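Levier Quilted Seat Cushion – Mendura Home Seating

Padded cushion for desk chairs, kitchen chairs, the bench by the back door. Quilted cover, soft fill, elastic strap underneath. Sold singly or as a set of 6. Back in stock since June, all colors except Moss.

Cover zips off on the long side. Wash cold, line dry. Do not tumble dry, the fill panel shrinks and we can't replace it for free.
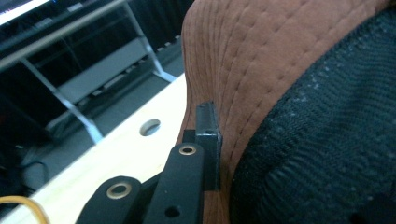

Does the strap fit a chair with a wide back?
The standard strap stretches to fit most office chairs. For anything wider order the long strap, part 938, and unhook the old one first.

What's in the box
Cushion, strap, spare zipper pull, care card. Chair not included – we do get asked.

Customer notes
"Bought two for the sewing room. A bit firm the first week then fine. Strap squeeks if you lean back hard." – Greer Shearer
"Good color, slow delivery." – Lyle Blackwood

Hardware and small parts
Spare pulls and rings are sold from the Stavden counter only, not online. Bring the old one in so we can match the size. Counter shuts at 4 pm. 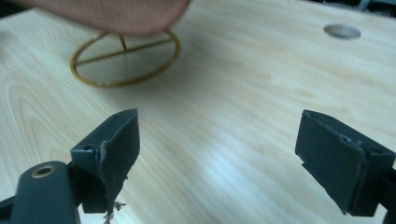 Brass-colored wire ring on a pale wood tabletop.

Cover fabric
All covers are cut and sewn in the Matheson workroom. Shade varies a little from roll to roll, so order a set together if you want them to match. Spare covers ship separately, allow 10 working days. Swatches are free, one envelope per household. Ask for Rosemarie Harms.

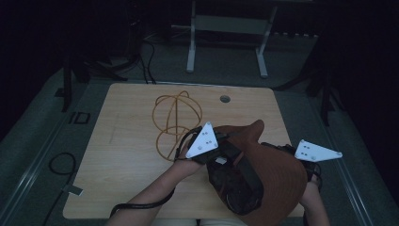
Ordering and returns
Quote item 1375 for the single cushion. Returns accepted unwashed, with the care card. Custom sizes – email Wekesa Rotich with width and depth, in inches please. No custom orders over the phone at the momment.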